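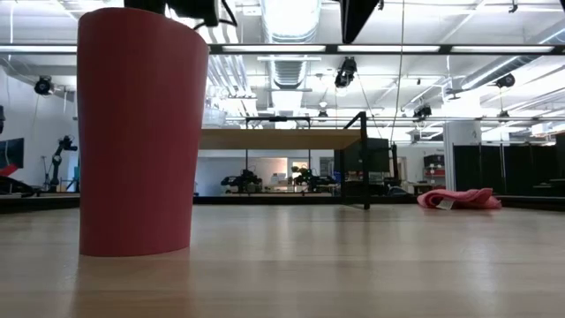 그림 3. 시연 수집용 작업대. 앞쪽에 빨간 컵, 안쪽 가장자리 가까이에 분홍색 천이 놓여 있다.

3.2 원격 조작에 의한 시연 수집

본 연구의 시연 데이터는 모두 원격 조작으로 기록하였다. 조작자는 작업대 밖에서 리더 암 한 쌍을 양손으로 움직이고, 작업대 양편의 로봇 팔은 그 관절 각도를 추종한다. 선행 과제인 Flotham에서는 조작자가 팔을 직접 잡고 움직이는 직접 교시를 병용하였으나, 양팔이 동시에 접근하는 구간에서 조작자의 손이 손목 카메라의 시야를 가리는 문제가 보고되어 이번 수집에서는 제외하였다.

과제군 Jellum은 컵 다루기와 천 다루기로 구성된다. 컵 다루기에서는 한쪽 그리퍼가 컵을 집어 작업대 중앙으로 옮기고, 반대쪽 그리퍼가 이를 넘겨받아 지정된 위치에 세운다. 불투명한 컵과 투명한 컵을 함께 사용하였으며, 각 물체의 시작 위치는 시연마다 변경하였다. 천 다루기는 구겨진 상태 또는 접힌 상태에서 시작한다.

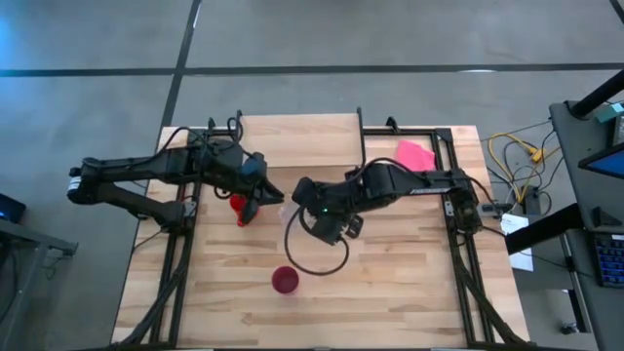 두 그리퍼가 근접하는 구간은 조작 난도가 가장 높다. 조작자는 넘겨주는 팔을 먼저 정지시킨 뒤 받는 팔을 접근시키도록 교육받았고, 받는 쪽의 파지가 확인되기 전에는 컵을 놓지 않았다. 정지 시점은 조작자의 판단에 맡겼으며 별도의 신호음은 사용하지 않았다. 이 절차를 따르지 않은 시연은 결과와 관계없이 재수집 대상으로 분류하였다.

수집에는 조작자 9명이 참여하였다. 기록된 시연 600회 가운데 검수를 통과한 581회를 학습에 사용하였다. 검수는 Chiamaka Ugwu와 Normand Arsenault가 독립적으로 수행하였고, 판정이 엇갈린 시연은 두 검수자가 영상을 함께 재생하여 최종 판정하였다. 관절 각도, 그리퍼 개폐량 및 카메라 영상은 기록 도구 Astivum을 통해 공통 시각으로 정렬하였다. 시연의 앞뒤에 포함된 무동작 구간은 정렬 이후에 제거하였으며, 이때 적용한 속도 임계값은 부록 B에 제시한다.

이 웹사이트는 이용 환경 개선을 위해 쿠키를 사용합니다. 계속 이용하시면 쿠키 사용에 동의하는 것으로 간주됩니다. 쿠키 설정 | 동의

3.3 시연의 분할

정렬된 시연은 접근, 파지, 전달, 배치의 네 단계로 분할하였다. 단계 경계는 그리퍼 개폐량의 변화로 일차 추정한 뒤 검수자가 수정하였다. 천 다루기의 경우 전달 단계가 없으므로 해당 구간을 비워 두었다.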